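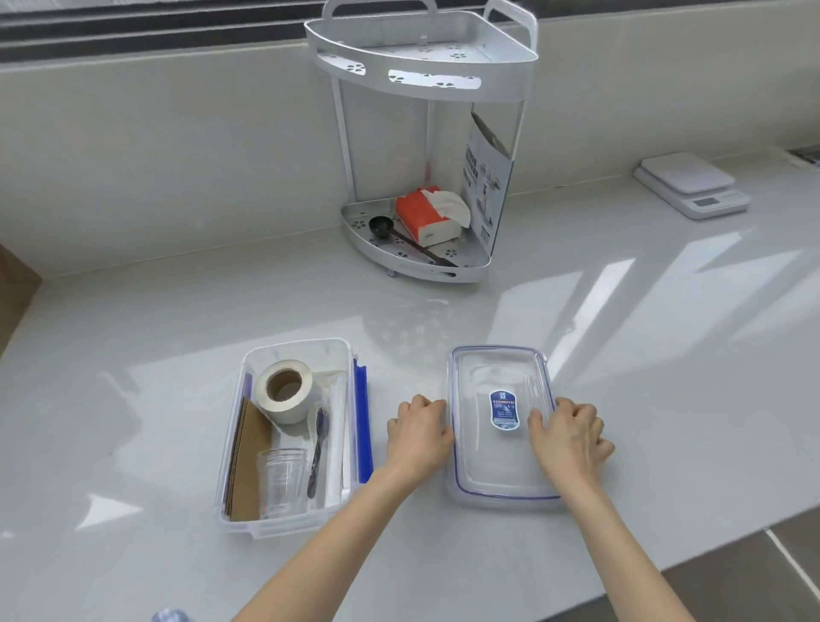 ## 4. Release Patterns on Small House Labels

### 4.1 Sources

The release data come from the printed and online catalogs of four labels: Plostirden, Ernisham, Poulain and Mamska. All four put out house music, mostly on 12-inch vinyl, and all four run at least one sub-label or numbered side series. We recorded each release once, under its first catalog number. Represses were linked to the original entry and not counted again. Digital-only bonus tracks were attached to the vinyl release they were sold with.

After this step the data set held 1,933 tracks. A track was counted as a remix if the sleeve or the label page used the word "remix," "rework," "version" or "edit" together with the name of an artist other than the main one. Dubs made by the original artist were treated as originals. This choice matters most for Poulain, where nearly every record from the early years carries a dub on the second side, and where the sleeves do not always say who made it. In those cases we went by the run-out etching if a legible scan was available, and otherwise left the track as an original.

Artist names were harder. House producers often work under several names, and two producers may share a third name when they work together. We kept a table of known aliases and joined names only where the label itself had confirmed the link in a press text or on a sleeve. Links that appeared only in buyer forums were ignored. The result is that our count of separate artists is probably too high, and our measure of how often labels return to the same people is probably too low.

### 4.2 The side series as a form

A side series is a run of records that shares a design, a catalog prefix and usually a narrower sound than the parent label. Plostirden started its series after several years of releasing slower and more mixed material. The parent label kept its full-color sleeves, while the series used a plain stamped bag. Mamska did the reverse. Its series has the printed sleeves, and the parent label has plain ones.

Across the four catalogs, 209 tracks appeared on a side series. The share of duo projects is higher there than on the parent labels. Most of these duos are made up of two producers who already had solo records out, and in many cases one of the two ran a label of his or her own. Earlier work on dance music labels has treated such pairings mainly as a matter of friendship or shared studio space. Our interviews with label staff suggest that planning also plays a part. A label with a gap in its schedule can ask two known artists for a joint record more easily than it can ask either of them for a solo one, as neither has to set aside other work for long.

Staff at Ernisham described this directly. The label had planned its series around solo artists, but two of the first records came in late, and a joint record by two artists already on the roster was moved up to take the open number. It sold out its first pressing. The next two numbers were then given to duos as well. The person we spoke to did not regard this as a policy, although the catalog looks like one from the outside.

### 4.3 Remixes as a first step

We next looked at how artists arrive at a label. Three routes were coded: a demo, a request from the label, and a remix commission followed by an original release. The last of these can be read from the catalog. The first two depend on what staff told us, and staff did not always agree with each other.

The remix route is the most common one at Plostirden and Poulain. An artist makes a remix for a record by someone else, and an original record by the same artist follows, most often within 2 years. At Mamska the route is rare. That label commissions few remixes at all and gave cost as the main reason, along with the limited playing time on a 12-inch side. Ernisham falls between these cases. It commissions remixes often but mostly from artists who have already released there, so the remix works as a way of keeping contact between larger projects.

Figure 4 plots the gap between first remix and first original release for each artist who took this route. The curve is steep at the start and has a long tail. The tail is made up largely of artists who had their own label during the gap and may have had less need of a second outlet.

**Figure 4.** Months between an artist's first remix and first original release on the same label, all four catalogs combined. Artists with no later original release are left out.

Leaving out artists who never returned makes the route look more reliable than it is. Many remixers appear once in a catalog and not again. We ran the comparison a second time with these artists included as open cases, and the order of the four labels stayed the same, but the differences between Plostirden and Ernisham became too small to rely on.

### 4.4 Announcements and timing

Labels of this size usually announce a record through a short news item on a music site, a mailing to shops, and sound clips. We compared the date of the first public notice with the date the record reached shops. Where a record slipped, the date used is the one on which the distributor listed it as in stock.

Notices for side series records came closer to the shop date than notices for the parent label. Staff gave two explanations. The first is that the series records are pressed in small numbers, often no more than 400 copies, and an early notice brings in orders that cannot be filled. The second is that series records have fewer parts to wait for. A stamped bag needs no printer's proof, and a test pressing can be approved by one person. Poulain is the exception here. Its series is announced as a block every February, with all the catalog numbers for the year given at once and some of the artists left blank.

The wording of the notices changes little from label to label. They give the names of the artists, their earlier work, the name of the series and its number, and a line or two on the sound of each track. Where the artists are a duo, the notice almost always names the solo projects or labels of both members. Solo artists with a second alias are treated less evenly. Some notices name the alias in the first sentence, and others leave it out entirely, sometimes at the artist's own request.

### 4.5 Limits of the catalog data

A catalog shows what was released and in what order. It does not show records that were planned and dropped, and staff at all four labels mentioned at least one of these. Dropped records leave gaps in the numbering only at Mamska, where a number is assigned when the artist agrees. The other three assign it when the masters are sent to the plant.

The catalogs also say little about money. We asked about remix fees and were given ranges by two labels, one of which asked us not to print them. Swaps are common, with one artist remixing another and being paid in kind later on. A swap can cross between labels, and our data set would then show only half of it. We found several likely cases but could confirm few, and they are not used in the counts above.

Finally, the four labels were chosen because their catalogs were complete and their staff agreed to talk. Labels that closed after a handful of records are missing, and these may have used side series and duo projects in a different way. Section 5 returns to this point using sales lists from distributors, which include labels no longer active.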